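3.2 The bin, and what becomes of it

Much of the literature on small-parts storage treats the container as a given. It has a length, a width and a depth, and it goes into the model as a box with no lid and no past. We did the same in our earlier work and were rather pleased with how tidy the results were. The storeroom at Lencho, where the present study was carried out, cured us of this within a morning.

The stock there comprises 601 open bins, bought over a long period from two suppliers, Drultari and Binosau, whose catalogues give identical sizes for products that refuse to stack inside one another. Of these we drew 166 for close inspection. Each was emptied, wiped with a dry cloth and looked at under ordinary room light by two of the authors, who marked wear separately on a paper plan of the walls and floor and then argued about it. Agreement was good for dents, fair for scratches and poor for anything that might have been either dirt or paint.

We use "scuff" for any dark mark that survives the cloth, and "patch" for an area of different colour with an edge that can be traced with a finger. Patches are mostly what is left of old labels, tape or paint, although the storeroom staff had a separate theory for almost every one of them. Figure 4 shows a grey metal bin with sloping sides, standing on a wooden tabletop. Dark speckled scuffs run over the lighter strip of the inner wall, together with a faded patch of dull red, which we scored as a patch without a quarrel.
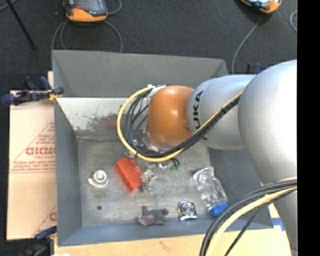

Figure 4. Open metal bin on the table, with scuffs and a faded red patch on the inner wall.

3.3 Sloping sides and the question of room

A sloping side is a kindness to the hand and a nuisance to the arithmetic. Items slide towards the middle, where they can be reached, and the floor is smaller than the mouth suggests. The Plelus planning sheet, which Lencho has used for as long as anyone there could remember, works out capacity from the mouth alone. It therefore promises room that exists only in the upper part of the bin, and the staff have learned to ignore it by an amount each of them carries in their head.

We asked for that amount. The answers centred on around 30 per cent, with one respondent declining to give a figure on the grounds that it depended on the bin. We have some sympathy with this view and return to it in Section 5, where wall angle is entered as a separate term and the planning sheet is, at last, left in its drawer.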